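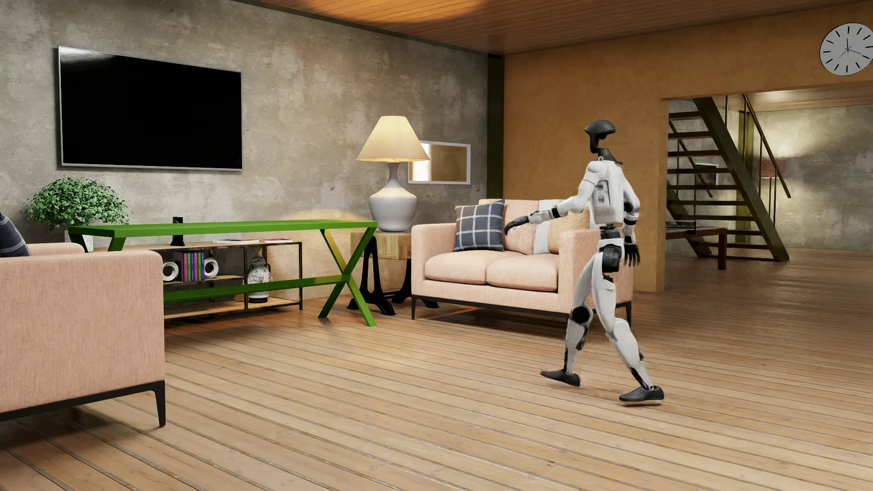
Our simulated humanoid mid-stride in the living room used throughout this tutorial.

Filed under: Tutorials, Simulation, Legged Locomotion

If you've already trained a walking policy that behaves nicely on an endless flat plane, you may be feeling the way we felt last January, which is to say rather proud and not at all ready for furniture. This page walks you through the method we call Dralley, which takes a plain walking policy and teaches it to get around a furnished room without retraining the legs from scratch. Corina Radu worked out most of the math and Pei-shan Hsiao built the training rooms, and I'm the one who gets to write it up, so please blame me for the wordiness!

You'll need a velocity-tracking walking policy (ours came out of Susidix, but any policy that takes forward speed, side speed and turn rate as inputs will do), a simulator that can load full indoor rooms, and one decent graphics card. You won't need motion capture data for this part.

Step 1. Freeze the legs

Load your walking policy and turn off its gradients. Everybody wants to skip this and train the whole stack together, and I understand the temptation, but when we tried it the gait fell apart long before the robot learned anything useful about sofas. Keep the walker frozen and put a small second network on top of it. The upper network's only job is to pick the three velocity commands. It runs every 200 milliseconds, and the walker goes on running at whatever rate it was trained at.

While you're in the config file, clip the commands to the range the walker saw in its own training. A command outside that range gives you a robot that looks confident for a step or so and then sits down hard.

Step 2. Give it a room

We train in a set of rooms called Medina, and the living room at the top of the page is one of them. I'm fond of it as a first test room. The pink sofa stands on thin black legs, the long green table has crossed legs with a stretcher bar running low beneath the top, and there's a lamp on a side table right beside the sofa, so you get quite different obstacle shapes within a few strides of each other. There's also a wide opening through to the room with the staircase, and that comes in handy once you get to longer routes.

Whatever room you choose, please go through the collision meshes by hand before you train. Automatic mesh simplification loves to wrap a table in one big solid box. A policy trained against that box will keep well clear of the table, and you'll think it's being wonderfully careful, and then you'll fix the mesh and it will march a shin straight into the stretcher. Turn on the collision overlay in your viewer, get down to floor level with the camera, and look underneath everything.

Step 3. Set up the height strip

The upper network doesn't see pictures in this version. It gets a height strip, a coarse grid of obstacle heights in front of and beside the robot, expressed in the robot's own heading. Compute it from the pelvis, and remember to remove the pitch and roll before you do. We forgot that the first time, and every time the robot leaned forward the floor appeared to be rushing up at it. Poor thing took tiny worried steps all afternoon.

For thin things such as table legs, store the highest point inside each grid cell, never the average. An averaged table leg nearly disappears.

Step 4. Add the arm term

This is the piece of Dralley that we think is new, and it's a small one. Most navigation setups treat the robot as an upright cylinder. A walking humanoid isn't shaped like that at all. Look again at the stride in our living room, with one arm reaching out low and its black hand in front of the sofa, and think about what a cylinder would make of that hand. Either you draw the cylinder wide enough to cover the arm, and the robot refuses perfectly good gaps, or you draw it narrow and the hand goes places you never checked.

So we take the two hands and the two elbows, find the distance from each to the nearest surface, and add a penalty that grows smoothly as that distance shrinks. Start the weight at zero, let the robot learn to reach its goals, and only then ramp the weight up. If you switch it on at full strength from the beginning, the policy discovers that standing in the middle of the room is a lovely safe way to spend its life.

Step 5. Train, then watch it

Our run settled after 610 updates. Yours may want more or fewer depending on the rooms, so go by the curve of goals reached and don't worry too much about total reward, which will dip when the arm term ramps up. The dip is expected. If it hasn't begun to recover after a good long while, halve the final weight and ramp again from your last healthy checkpoint.

Then sit down with a cup of something and watch the rollouts from behind the robot. I really do recommend the view from behind and a little to one side, because you can see the hands and both feet together. Watch for side-steps that are too timid, for a turn that starts before the trailing foot has left the floor, and for an arm drifting toward the furniture on the inside of a turn.

What we found

Against the same upper network with a cylinder check, the arm term gave us fewer hand contacts and let the robot take narrower gaps, and the walking itself looked just as it did on the flat plane, as you'd hope with the legs frozen. It still does badly with anything overhanging at chest height, since the height strip can't tell a shelf from a wall. Pei-shan is working on a layered strip for that, and we'll be trying the whole thing on the Ferkent hardware after the layered version trains cleanly.

If your robot freezes in open doorways, check the width of your grid before anything else. Ours was two cells too narrow for an embarrassingly long time.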